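The patient business of teaching a gripper to pick things up

By Delia Manole

The first thing Signe Bergmann did when I arrived at Fendwood was put the kettle on, and the second was to warn me that I might be bored. She has had visitors before, you see, and they come hoping for a workshop full of clanking arms, and what they get is a long upstairs room above a bicycle shop with desks in it, a good deal of biscuit, and people moving things about on screens with a great deal of care. I wasn't bored for a minute, as it happens, though I did eat more of the biscuits than was polite.

What Fendwood makes is examples. A learning system that is going to move a robot's hand has to be shown, over and over, how the moving is done, and a fair share of that showing now takes place in simulation, where a cup can fall off a table as often as you like and never need sweeping up. The project I had come to see is called Radska, and it has kept a small team busy since March. A person takes hold of a controller, steers a simulated gripper through a task from start to finish, and the whole attempt is saved – every movement, and the view from the gripper too – so that the system can learn from it later on.
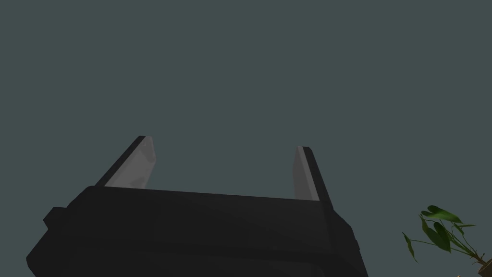 Signe likes to compare it to learning to ice a cake. You can read as many recipe books as you please, she told me, but at some point you need to stand at somebody's elbow and watch their wrists. The trouble is that a machine wants to stand at a great many elbows. On the wall by the stairs there is a sheet of paper with the running total written on it in felt pen, and on the morning I visited it said 1615. Those are the attempts that have been recorded. The number beneath it, in a different colour and underlined with what I took to be some feeling, was 632, and those are the ones that have been checked and kept so far.

The checking is the part that interested me most, and it belongs to Raili Valtonen. She used to mark piano examinations, and she brings to the job the same sort of ear, if you can have an ear for something silent. She plays each attempt through at ordinary speed, then goes back over the bits that bothered her. An attempt in which the gripper dithers above the table goes into one folder. An attempt in which it fumbles and then recovers goes into another, and she is rather fond of those.

"People want to throw the fumbles away," she said, "and I have to go and stand by their desks until they stop. If you only ever show it the perfect ones, it hasn't a clue what to do the first time something slips."

It was a Saturday, when the room is quieter, and Intan Saragih let me sit beside her while she recorded. She works in short spells and gets up between them to walk to the window and back. Before each attempt the program shuffles things a little, so that the hand starts out somewhere new, or the light changes, or the objects have wandered. Then off she goes, with her tongue between her teeth. I asked whether it felt like playing a game and she thought about it for so long that I assumed she hadn't heard me. It was more like threading a needle for someone else, she decided, while they tell you where the needle is.

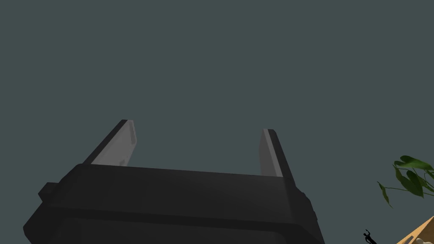 Then it was my turn, which I had been rather dreading. There are 2 habits that every beginner has, according to Intan, and I had both of them within the first few moments. One is rushing the approach, swooping down as though the thing on the table might run away. The other is closing the fingers too soon. You are so pleased to have got anywhere near the object that you squeeze, and you squeeze air. My first attempt ended with a bowl on its side and the gripper pointing at nothing in particular. Raili, who had come over with her tea, said kindly that she had seen worse, and saved it in a folder of its own so that it wouldn't get mixed up with anybody's proper work.

Maysoun Atallah looks after what happens next. The kept examples go to her, and she trains the system on them and sets it loose on arrangements it hasn't met. Some weeks it does well and some weeks it picks up a peculiar habit, and then she and Raili have to go back through the recordings like a pair of detectives, hunting for whoever taught it that. They once traced a little sideways wobble, just before every grasp, to a single afternoon's recordings and a controller with a worn spring. The controller has since been retired to a drawer, and the afternoon's work had to be done again.

I asked Maysoun how many examples would be enough, and she laughed and passed me the biscuits. It depends on the task, she said when she had finished laughing, and on how different the examples are from one another. A small, varied pile will often teach more than a big one in which everyone has done the same thing in the same way. That is why Signe likes to have left-handed people on the rota, and slow people, and people who have never touched a controller before in their lives.

By then it was getting on for four o'clock and the bicycle shop downstairs was pulling its shutters down. Intan had gone back to her desk for one last spell. I stood behind her with my coat on, meaning to leave after the next attempt, and stayed for several more.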